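A Morning at the Otwood Household Goods Fair

So I finally made it to Otwood! I've been hearing about the household goods fair there for years (my sister-in-law goes every time and comes home with a trunk full of dishcloths), and this September I got up at a ridiculous hour, filled a thermos and drove the 70 miles. Parking was 4 dollars, in a field, and it was cold enough that I kept my hat on until lunch.

The fair takes over the old Pleverstead hall and a couple of side buildings. The lady at the door told me they get 3,000 people over the whole run, and I think most of them were ahead of me in line for coffee. Buy the cinnamon bun, by the way. Skip the soup.

I started in the big hall with the brushes and brooms. Clirkeck had the largest stand and a very patient man explaining bristle stiffness to anyone who slowed down, and I slowed down, so now I own a grout brush. They also do a long-handled thing for cleaning behind radiators that I'm still thinking about. I should have bought it.

Then I wandered into the smaller building, which I liked a lot more. It's mostly imported kitchen and everyday stuff, laid out on tables the way you'd lay it out at home - sponges next to food boxes, tissues or wipes next to a toy. I'm a sucker for Japanese packaging and there was plenty to look at. I can't read a word of it but I will happily stand there and admire it.

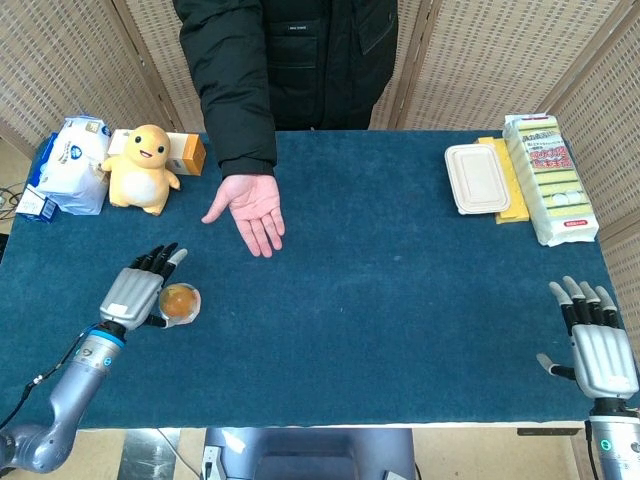
I got talking to Svyatoslav Antoniuk, who was looking after the Pylypenko tables and knows more about sponges than I thought there was to know. He had me squeeze a few kinds, one after another, and told me to stop leaving mine flat in the sink (guilty). Stand it on its edge, he said, and keep a separate one for lunch boxes so they don't pick up last night's garlic. I asked him about lids, as I have a whole drawer of lids that fit nothing, and he just laughed and said to buy boxes all the same size from now on. Fair enough!

I came away from there with 2 packs of sponges and a lidded box for my lunches, and I would've kept going if my bag hadn't been full. Prices were decent, a bit more than the supermarket for the sponges and a bit less for the box.

The last side building was curtains and bath mats, and by then my feet hurt, so I gave it ten minutes. One nice striped mat, too big for our bathroom.

If you're going, get there before ten, bring cash for the parking field and wear more layers than you think you need. I'm going back next year with a bigger bag and a tape measure, and I'm getting that radiator brush.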